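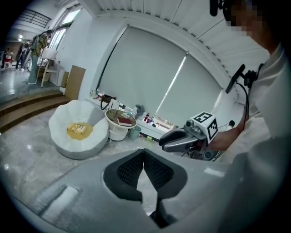 Mesh-backed chair, grey shell.

Sitting down to it: what I learned from a winter of chairs

Regular readers will know I've been promising a piece on desk chairs for the better part of the year, and I've had so many lovely notes asking where it got to that I feel I ought to apologise before I start. The truth is I wanted to sit in a good many of them first, and sitting takes longer than you'd think. You can't learn much about a chair in the five minutes a showroom gives you. You need a whole Tuesday, with a deadline in it and a cup of tea going cold at your elbow.

I'll begin with the old one, which came from a clearance shop in Penrose when I first started working from the back bedroom. It had a thick foam seat in a colour the label called claret, and for the first year I loved it dearly. Then the foam went, the way foam does, and I spent another three years sitting in the dent and blaming my mattress for my sore hips. If you can feel the base of your chair through the cushion, please don't do what I did! Have a look at it this week, while you're thinking of it.

My first stop was the second-hand office warehouse at Devine, out past the rail yards, where they had rows and rows of chairs from businesses that had moved to smaller premises. I do recommend this if you have a free morning and someone with a station wagon. Good chairs that would have cost more than $1,000 new were going for $200, and the people there were quite happy for me to wheel one over to a bench and pretend to type for half an hour. Check the gas lift by sitting down hard a couple of times, and run the armrests through their full travel, as that's where the wear tends to show.

The great question, of course, is mesh or padding, and I've gone back and forth on it so often that my household has banned the subject at dinner. Mesh is a joy in a stuffy room in January. It lets the air through and it doesn't hold the smell of every lunch you've eaten at your desk. Against that, a cheap mesh will sag, and in my draughty back bedroom in July I found myself tucking a cardigan behind me most mornings.

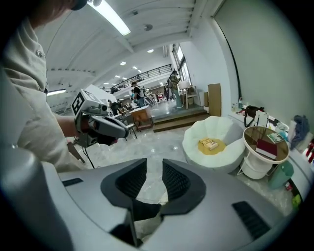 Padding has its own charms, and I don't want to be unfair to it. A dense, well-made cushion is very forgiving if you're a fidgeter or like to tuck a foot up underneath you (guilty, I'm afraid). I borrowed a padded Stutness for three weeks and it was like sitting in a favourite aunt's lounge room. My only grumble was the seat depth. I'm on the short side, and with my back properly against the backrest the front edge pressed into my calves. You want a gap of a few fingers behind the knee, and if the seat doesn't slide, no amount of cushion will make up for it.

In the end I bought the Plarnberg, in mesh, for a shade under $500, and I've now had it long enough to stop noticing it, to my great relief. The lumbar support took a fortnight of fiddling. I had it far too high to begin with, and was going about with a pain between my shoulder blades until I brought it down two notches. Move one setting at a time and give it a couple of days, or you'll never work out which change did the good.

Several of you asked about footrests and I haven't forgotten. I've been using an upturned drawer with a bit of carpet on it, but I have two proper ones to try and will report back in November. In the meantime, do keep your own chair stories coming, particularly if you've found something decent for tall people, as I'm no help there at all.

Related items
A desk lamp that doesn't hum
Carpet casters or hard floor casters?
Readers' letters: the great kneeling chair debate
Fixing a squeaky drawer with candle wax
Making room for a desk in a narrow hallway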